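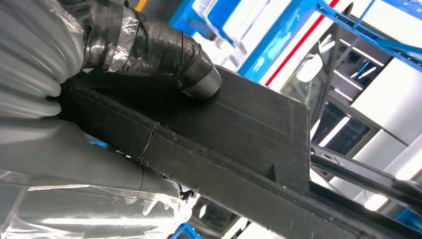 Jondside Robotics Publishes Results on Handling Large Parts With a Multi-Fingered Hand

TERDEN, November 30, 2020 – Jondside Robotics today published the results of a study on how a robot hand can learn to pick up and carry bulky parts that have no obvious place to grip. The work was carried out at the company's Terden site with the research group at Tellham.

The method, called Fakir, uses video from a small camera mounted near the wrist, together with the positions of the finger joints. It does not need a CAD model of the part. An operator first guides the arm through a number of grasps, and the software learns from those recordings where to place the fingers and when to change the grip.

The team recorded 1602 guided grasps. Of these, 635 were set aside and not used for training, so that the software could be checked against grasps it had never seen. The trained system was then run on its own for 500 trials with 20 different parts. Each trial counted as a success only if the part was lifted, carried to its target and put down without a person stepping in.
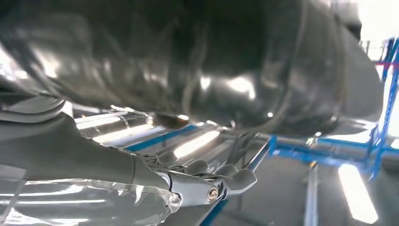 Fakir completed 436 of the 500 trials. An earlier version, trained on the same recordings but without the wrist video, completed 371. Most of the remaining failures came at the moment of lifting, when a part turned in the hand before the fingers had closed fully.

Shiny surfaces were a particular concern. Reflections move across the camera view as the arm moves, and the earlier software often read them as edges. The new version compares several views taken a short time apart before it commits to a grip. This makes each grasp slower – a cost the team considers acceptable for large parts.

Recording began in August. The team used ordinary overhead lighting throughout and did not adjust it between trials.

The method has so far been tested with one type of hand only. Tellham will next repeat the trials with a second hand and a new set of parts. The written report and the trial records are available from Jondside Robotics on request.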